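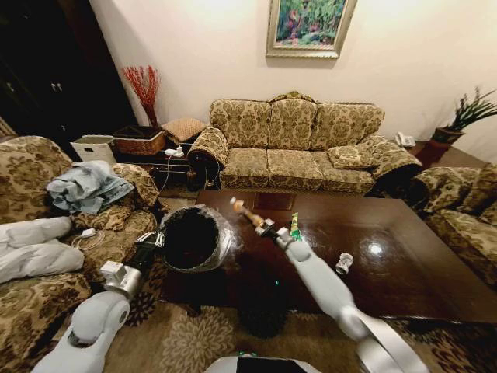

The table that gives everything back

In the house in Kastgate where I rented my first room in this country, the front room was kept for visitors, and visitors came perhaps twice in a year. The sofa had a pattern of brown flowers, the table in front of it was very dark and very shiny, and I was afraid of both. I came from a flat where the table was covered with oilcloth and you could put down on it a hot pan, a bicycle lamp or a cat.

Since then I have lived with glossy furniture for a long time, first other people's and then my own, and I have changed my opinion of it. I would like to defend the formal living room a little, the kind with damask, gold and a painting of a garden above the sofa. The magazines tell us that it is finished. In the villages between Musau and Pliltau, where I now spend most of my weekends, it is in good health.

People there buy the suite once. It comes as a sofa for three, with armchairs to match, and a cushion or two in the same cloth, so that a cushion lying against the arm almost disappears into it. A crest is carved on top of the back and painted a gold colour. When the family moves, the suite moves, and the new room is judged by whether the sofa can go through the door. I have seen a window taken out for this purpose in April, in the rain, and put back before supper.

The damask pattern is more practical than it looks. Brown flowers on beige will hide tea, biscuit and the marks of a small child much better than the plain grey cloth which the shops in Tunstall sell now. A neighbour of mine has brushed hers every second week with a soft clothes brush, always in the same direction, and the seats are still good. She turns the cushions at the same time. She doesn't own a special product and is suspicious of people who do.

The dark table is the difficult one. A surface with high shine gives everything back to you: the lamp on the ceiling, the fingers of the person who ate crisps, the ring from a cold glass. One snack packet and one small bottle on such a table look like a party that somebody forgot to clear. On rough pine you wouldn't see them until evening.

For this reason the owners of dark tables become tidy in a particular way. They don't clean more than other people, but they clean sooner. In one house near Musau the waste bin lives beside the coffee table, in the best room, with a clear bag folded over its rim. At first I found it a strange place for a bin. Then I stayed there for 4 days and noticed that nothing remained on the table for longer than a conversation. At home my bin is in the kitchen, which is eleven steps and one corridor away, and the orange peel waits for me to be in the mood.

For the daily care I was taught the following. Take away the objects first, all of them, also the one you think you can clean around. Go over the wood with a dry, soft cloth to lift the dust, because dust rubbed with water will scratch. Then use a cloth which is hardly damp, and follow it at once with another dry one. Work from the far edge towards yourself. If the table has an inset panel, the dirt will collect in the join, and a wooden toothpick with a bit of cloth over the point will bring it out. Polish is for holidays. Too much of it makes a sticky layer, and then you will be polishing the polish.

I should say something about the painting too. It is nearly always a garden, or flowers, in a gold frame, and it hangs straight above the middle of the sofa. People with education like to smile at these paintings. My grandmother's had reds and blues in it that no gardener has ever grown, and I learned from it, on winter afternoons when I had to sit still, that there could be a pink tree next to water. Her wardrobe stood in the same room, tall and dark, with the good tablecloths inside. It would not fit in the bedroom, so it became a part of the company.

Would I furnish a room like this from the beginning? Probably I would buy the table second-hand and the sofa not at all, as I have a dog. But last winter I moved my own bin next to my own coffee table. My sister came from Pliltau, looked at it, and dropped her sweet paper in without getting up.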